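Allelville students teach robot arm to tidy up

By Kylie Pomare

ALLELVILLE — It took most of a term, a fair bit of tape and one very patient science teacher, but the Allelville High robotics club has a robot arm doing household chores. Sort of.

The club is getting ready for the Stullik Cup, the regional student automation challenge, where teams have two minutes to get a robot to sort everyday kitchen items without dropping, squashing or flinging them. Entries close in September.

Club coordinator Corrado Gentile said the kids picked the household category over the warehouse one, partly out of stubborness.

"Boxes are easy. Every box is a box," Mr Gentile said. "Go and look in your own kitchen. Nothing's the same shape and half of it's see-through."
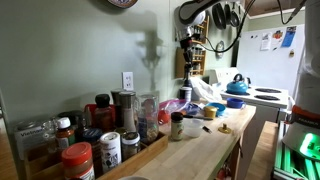
The club meets after school, usually from 4pm, and has been known to run past tea time. Members split into two groups, one on programming and one on what they call "the hand", meaning the gripper and its mounts. They swap every few weeks so no one gets stuck with the boring bits.

Year 11s do most of the code. The younger ones set out the items, move them about between runs and write down what went wrong. There is a lot of writing down. The club's logbook is up to 388 attempts, not counting a batch from early in the term that went missing when a laptop died.

Biggest headache so far — clear plastic. Cups, bags, little tubs. The camera on the arm struggles to tell where the plastic stops and the table starts, and the students have been trying different lighting to get around it. Brightly coloured gear is a lot easier going.

Soft stuff is next on the list. Cloths and tissues change shape as soon as they're touched, and the programming group wants another month before it has a serious crack at them. 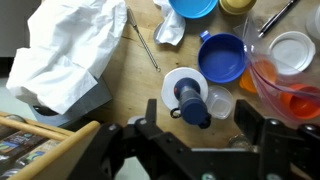
The gripper over a practice table, with a blue cup, a drink bottle and a zip bag among the items.

Money is the other thing. The club needs $2000 to cover entry, travel and a spare set of gripper fingers for the regional round at Gurodov. A sausage sizzle outside Bortolotti Hardware has made a start on it and a trivia night is planned, details to come in the school newsletter.

Teams at the Cup don't see the items until the morning of the event, so the students have been practising with whatever they can get hold of. Parents have been asked to send in clean cups, lids and containers, the odder the better. No glass please unless it's tough.

Mr Gentile said he wasn't making any predictions about placings.

"I'd like a run where everything ends up where its meant to," he said. "Then we can talk about trophies."

New members are welcome from Year 7 up and no coding experience is needed. See Mr Gentile in the science block at lunch, or leave a name at the front office.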